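Home | Builds | Notebook | Shop hours | Contact

Notebook, March, started 9:30 in the evening

Ikechukwu Igwe left a note on the bench saying the handle policy is "basically done." I have heard that before. His number is 371 good pulls out of 1,000 in the sim, which he calls a strong start and I call a drawer that stays shut most of the time. I went back through the runs myself before anybody orders parts for the real arm.

Setup for tonight: Ikechukwu's kitchen scenes, default lighting, arm starting open. I ran 30 episodes and watched all of them at half speed. Tedious, but the success flag is too generous. It trips if the handle joint moves at all, and a bump will do that.

The wrist view is the one I trust most. On the brown panel with the curved silver bar, the fingertips come up from underneath, one on either side of the bar. Looks great in a single still. I don't care much about a single still.
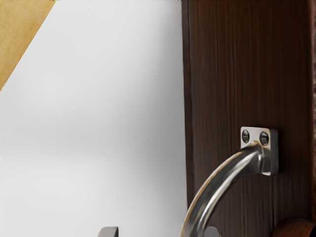 What I want logged is finger force at close, and the logger drops it whenever the sim is run faster than real time. Hüsnü Uçar wrote that part and says it's a buffer thing. Could be. Until it's fixed I'm not quoting any grip numbers to Hauwa, who will put them straight into the Wolwood writeup.

Of the 30, I would pass 11. The rest of what got flagged as good was hooking with one finger or shoving the bar sideways. Ngozi says hooking is a fair way to open a drawer. Fine, people do it. Our real gripper has printed fingers and I've already glued one back together.

Second complaint: the textures. The wood grain and the chrome look nice, and I suspect we've spent more hours on those than on friction. The friction value on the drawer slides is still whatever came with the asset. Small cabinet with the microwave on top is the case I'd check first. I can't find a mass for that microwave anywhere in the config, so who knows what the cabinet thinks it is carrying.
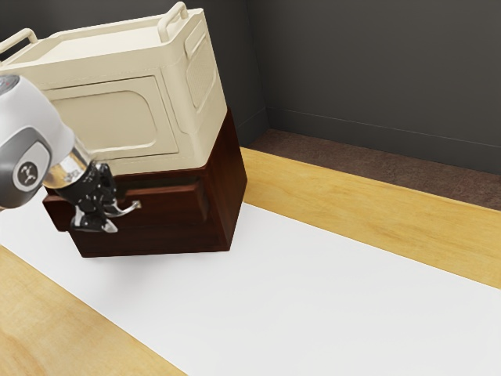 Tried doubling the slide friction at 10:40. The first few pulls slipped off. Put it back and saved the bad runs under "sticky" in the shared folder. Please don't clean that folder out.

To do:
- Hüsnü: logger at full speed
- me: weigh a real drawer, pull it with the luggage scale, use that number
- Ikechukwu: success flag needs a minimum travel, pick one and write it down
- Ngozi: spare fingers, thicker at the root

Not signing off on the motor order yet. Babatunde can ask me again once the scale numbers are in.

Get new notebook entries by email. Enter your address to subscribe. You can unsubscribe at any time.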